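4.2 Simulated work cell and the sorting task

Before anything was changed on the floor at Flerkside we built the small-parts job in simulation. Reason was practical: the Rolstead line runs two shifts and the sorters could not give up bench space to a trial. The parts on that line are short sticks, pegs and end pieces, kitted by hand, and the complaint we heard most in the interviews (Section 3) was the pinching. Hours of it. The second was that pace is set by whoever is fastest on the shift.

The layout is deliberately plain. One arm, fixed by its base plate to the tabletop, parts scattered loose around the gripper. No feeder and no tray, as the sorters get them tipped out loose too. Storage was left in the room model from an earlier Driter build and plays no part in the task.

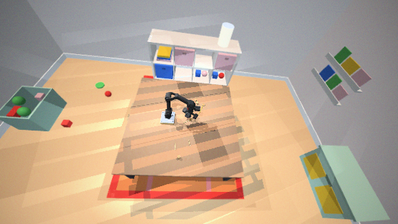 Figure 2. Simulated cell from overhead: arm on its base plate, small parts scattered on the table.

Thirteen sorters and line leads were shown the cell in groups, in the break room, mostly at shift change on a Wednesday. We asked each of them to talk through how they would do the same pick. Answers were more detailed than the work instruction, which is six lines long. Several said they look at the ends of a part first and only then reach. One lead wanted to know who clears a jam, and wether that time counts against the sorter's rate. It was not covered in the draft agreement. It is now.

We use cookies to improve your reading experience. By continuing to browse you accept our cookie policy. Accept | Manage settings

The close view got the longest discussion. Thin parts are the hard case for people and, by all accounts, for the arm as well: a slim rod gives little to hold, and anything trailing from it can drag neighboring pieces along. Sorters with more years on the line deal with this by feel and could not say exactly how. We took that as a warning about writing the job down too soon.
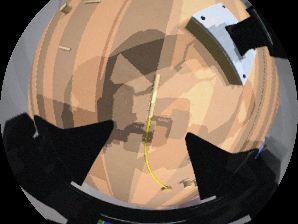
Figure 3. Close view between the gripper fingers: slim rod with a thin yellow cord running to a small end piece.

What changes for the staff is mostly where attention goes. Under the Aguirre plan a sorter would stop picking and instead watch, clear, and check the finished kits. Less pinching, more standing and looking. Some welcomed it. Others said watching a machine for 90 minutes at a stretch would be worse then the hands, and asked for rotation between both jobs. We come back to rotation in Section 5.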